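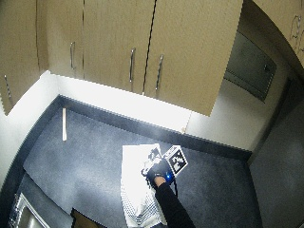 The Long Way Around the Fold

The kit came in a box small enough to carry under one arm, and my father-in-law had the tape off before I found the scissors.

"It's a glove," Rasmus said. He sounded let down. He had been promised a robot.

"The robot's in Cheetham," I told him. "You teach it from here. You do the chores, the kit records how you did them, and the arm in their workshop learns to do them your way. That's the service."

"My way," said Rasmus Sproģis, who had run a hotel laundry for most of his working life and had never once approved of how I folded anything. He was already putting it on.

I was supposed to be the one testing it! Vedutley had given me 14 days with the thing and a page to fill, and I had big plans. I was going to wear the glove myself and write something breezy about teaching a machine to do the jobs I hate. But I'd been at it for most of an evening, and the first report back from Skuvport said, very politely, that my towel work was "not consistent enough to learn from." I read that out at dinner, which was a mistake, or the best thing I did all month, depending on how you feel about having your kitchen taken over.

So the next morning he was at the counter with his sleeve pushed just clear of his wrist, and I was on a stool with the booklet. I have to say the booklet is wonderful. Whoever wrote it has met actual people. It tells you what each light means and then it tells you to forget about the lights and get on with your work. The cubes with the black and white squares on them are there so the camera can keep track of where your hand is, and all they ask is that you don't cover them up. That's one page. The rest is chores.

Rasmus wouldn't let me read it to him. He picked things up and put them down. He smoothed, he pressed, he turned his hand over to see whether the cube got in his way. It did, a little, for the first hour. After that he stopped looking at it.

"Ask them if it minds going slow," he said.

I called the help line, expecting music. I got Marek Kuruc, who was eating lunch and didn't mind at all.

"Slow is great," Marek said. "Slow is beautiful. Is he doing the towels?"

"He's doing everything."

"Try him on the hand grip too. It's in the bottom of the box, under the foam. Some people like it better than the glove on its own, because you feel what the arm is going to feel. It can't pinch like you can."

I hadn't even seen it under there. I fished it out and held it up, and Rasmus took it from me the way he takes tools from everybody, handle first and without a word. 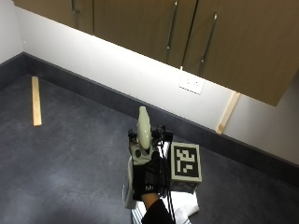

Trying the grip for the first time, with the marker cube beside the glove.

He hated it for exactly one morning. It was like folding sheets in ski mittens, he said, and who would do that to a machine on purpose? Then he got quiet. I know that quiet. My husband has it too, and it means go away and come back later with coffee. When I came back he was talking under his breath in Latvian and working the corner of the cloth over with the tip of the thing, nudging it along and letting the weight of the fabric do the rest.

"You see? It can't pull," he said. "So you don't ask it to pull. You go the long way around."

I love that about this kit, and I put it in my notes with a star next to it. You start out thinking you'll show the machine what you know, and then you have to find out what you know. Rasmus had been folding towels since he was a boy and he'd never had to say where his thumb went. Now he had opinions on his thumb. He called Marek about his thumb! They were on the phone long enough for the soup to go cold, and at the end of it they were talking about trout.

We did have trouble. The glove runs snug, and if you have big hands you'll want to take it off between rounds and stretch your fingers. The charging cord is too short for any kitchen I've ever stood in. And on the second weekend the whole set refused to start, and I sat on the floor with the booklet and a flashlight and said some things about Skuvport I won't be printing. It was the cord. I hadn't pushed it all the way in.

By then Rasmus had a schedule. Towels first, while the light was good, then wiping down. He was proud of his wiping down.
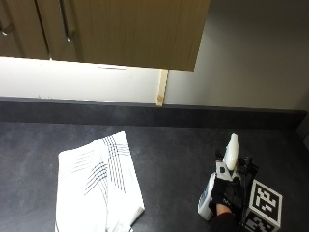

"People spray like they're putting out a fire," he told the glove. He'd taken to talking to it. "A little, here. Then you wait. Then you wipe toward yourself, so you can see what you missed."

"It can't hear you, Rasmus."

"Marek can."

"Marek can't hear you either. It only records how you move."

He thought about this. "Then I'll move so he understands," he said, and he went over the same patch of counter again, with such care that I put my pen down.

The kit had to go back, of course. I packed it badly and he packed it again. In December a letter came from Cheetham, addressed to him, with a note from Marek asking if we'd like to drive out and see the arm at work. It was on the note that I learned they'd kept his lessons and thrown out mine, and I took it pretty well, I think.

We drove out. The workshop was smaller than I'd pictured and smelled like toast. Marek turned out to be tall and shy, and he shook hands with Rasmus for a long time. Then he laid a towel on the bench and stepped back.

The arm was slow. It took hold of the edge and nudged the corner over and let the weight come down by itself, and it went the long way around. It squared up the sides. And when the towel was done, it lifted, hung there a second, and came down flat on the top of the stack in one soft pat.

"What's that for?" I asked.

Marek shrugged. "We thought it was a mistake, but he does it every time. So it does it every time."

I looked at Rasmus. He had his hat in his hands.

"My mother did that," he said. "I didn't know I did."

Marek reached over and shook out the towel so we could watch it again.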